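The Long Way to a Folded Sleeve

An afternoon at the Kevar open day, where the machines are learning to do the laundry

May 30, 2024

I arrived at the Kevar open day with wet shoes and a head full of the wrong sort of robots. I suppose I was expecting something with a face. The building is an old seed warehouse on the canal side of town, and you go in past the bicycle racks and up a metal staircase that rings like a dinner gong with every step, so that by the time you reach the top everybody in the room has turned round to see who it is. It was me, and over a hundred other people had managed the same entrance before lunch.

Kevar is a small outfit. It has 25 people on the books and has spent the past few years on one stubborn question: how do you get a machine to deal with cloth? Boxes are easy, or easy enough. Bottles are easy. A pullover dropped on a bed is a different shape every time you look at it, and it changes again the moment you lay a finger on it. I have been folding jumpers since I was a child and had never given this a moment's thought. I have thought about it a good deal since.

The tour began with the grippers themselves, handed round the group like babies at a christening. They are worked by hand, by a person, who goes about an ordinary household job while a camera on the tool keeps a record of it. The record is then used to teach a robot arm. The one I was given had two broad fingers that opened and closed as I squeezed, and it was lighter than I feared, though after ten minutes of picking up socks my wrist was sending complaints. My first sock took an age. My second I dropped. A boy who cannot have been more than nine took the tool from me with great politeness and paired the lot.

What I liked best was that most of the teaching is done in people's homes. There is a practice bed at the warehouse, neatly made, and the team speak of it with some embarrassment, for the early robots became very good at that bed and hopeless at every other. So now the grippers go out into real bedrooms, with real cushions and real bedspreads, and whatever happens to be lying about on them.

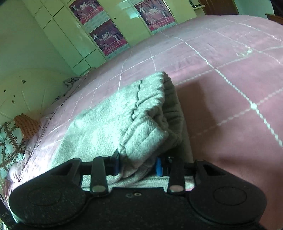 Sleeves, I was told, are the worst. A towel has four corners and a decent sense of duty. A sleeve twists, rolls itself up at the cuff and hides under the body of the garment, and if you pull it from the wrong place the whole thing comes along with it. The engineer leading our group had clearly made this speech many times and was still cross about it, which I found rather touching. Thick knits are kinder than thin ones, it seems, as they give the fingers something to hold. Silk she would not discuss.

After tea (very good, with a caraway cake from Sproģis, the bakery across the water) we were taken down to see the robot. It goes by the name of Ondarano, and it is a pair of arms on a trolley, standing beside a waist-high table. Somebody from the crowd was asked to give up a cardigan. There was a pause, as there always is, and then a woman in the second row took hers off and threw it down in a heap, with some force, to make it a fair test.

I wish I could say the thing was dashing. It was slow. One arm came down, thought better of it, went up, and came down again a hand's breadth to the left. It found a shoulder. It found, after a long and thoughtful rummage, the other shoulder. It lifted the cardigan and gave it a small shake, and the whole room made the noise people make when a toddler stands up. The fold took 134 seconds by the clock on the wall and was a bit lumpy at the collar. We clapped as though it had scored at Wembley.

The second go went less well. The arms took hold of the cardigan and a corner of the tablecloth together, and folded both. The engineer let it finish. She said they keep the bad ones as well, and go through them on a screen the next morning, and that the tablecloth problem had been with them since March.

I asked whether all this would end with a machine in my own spare room doing the ironing pile. She was careful. The first real customer is Genus, a firm that runs laundries for care homes, and what they want is help with sorting and flat folding, at a steady pace, through the night. Kevar has a trial of 8 weeks agreed with them for the autumn. Homes like mine, with stairs and a dog, are a good way further off, and she would not be drawn on a year.

There was a queue for the grippers again by the time I came back upstairs — mostly children now, with a few grandparents pretending to be minding them. An elderly man was smoothing out a pillowcase with enormous patience, one edge at a time, while his granddaughter told him he was doing it wrong. I had another slice of the cake and waited for my turn. I got through three socks and a vest before they began stacking the chairs.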